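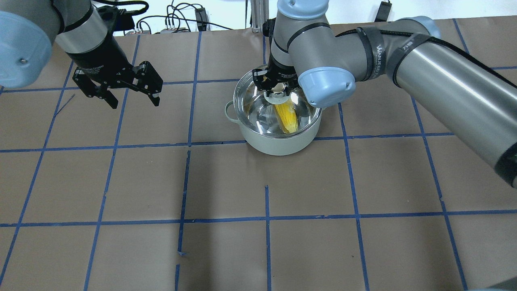
Pondville Community Hall - January walk-through
Checked by: Ivone Cavalcanti

Exits: OK. Rear door sticks at the bottom, needs planing.
Exit signs: 2 checked, both lit on battery.
Extinguishers: Kitchen OK. Stairwell tag expired, Dantas to replace.
Electrical panel: Clear. Labels faded on the lower row.
Space heater: FAIL. Cord cracked near the plug - removed from use.
Storage loft: Posted limit 500 lb. Boxes need to come off the railing side.
Boiler room: Paint cans moved out. Floor drain slow.
Stair treads: Third step loose, screws ordered.

Repairs go to Enikő Dobos. Recheck heater and tag before sign-off.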